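Section 4: Pairing your earbuds with the Drulten sleep app

Right, the app is on your phone and you've made an account, so let's get some sound going. I've done this with more pairs of earbuds than I care to admit, and the steps barely change from one make to the next.

1. Charge everything first. I give a new pair 20 minutes before I even open the app.

2. Open the Drulten app, tap Sound, then Add a listener. Leave that screen showing.

3. Put the earbuds in their case, shut the lid, wait a moment and open it again. Most pairs start looking for a phone at this point. Some want a button held down, so check the leaflet.

4. Pick your earbuds from the list. If you see two entries with the same name, choose the top one.

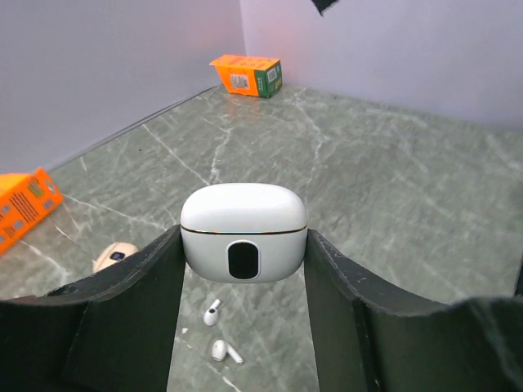

White earbud charging case, lid closed.

5. Play the test track (it's called Skusside, and it's 183 seconds of waves and a few gulls – lovely!). Set the volume while it plays. I go much lower than I would on the bus.

6. Tap Save. The app keeps that volume for night use only, so your daytime music stays as it was.

Note: if you had the app before the September update, your old sounds will have moved to a folder called Ilie. Nothing is lost, you just have to go and look for them.

Note: the full sound library takes up 1150 MB. My old phone wouldn't have it, so I took the small set instead (215 MB) and I've never missed the rest.

Caution: don't charge the case under your pillow or down in the bedding. Stand it on something hard, like a shelf or bedside table.

Caution: if your ears feel sore in the morning, have a few nights off and use the phone speaker. Go to Sound, then Output, then This phone.

Setting the sleep timer is in Section 5.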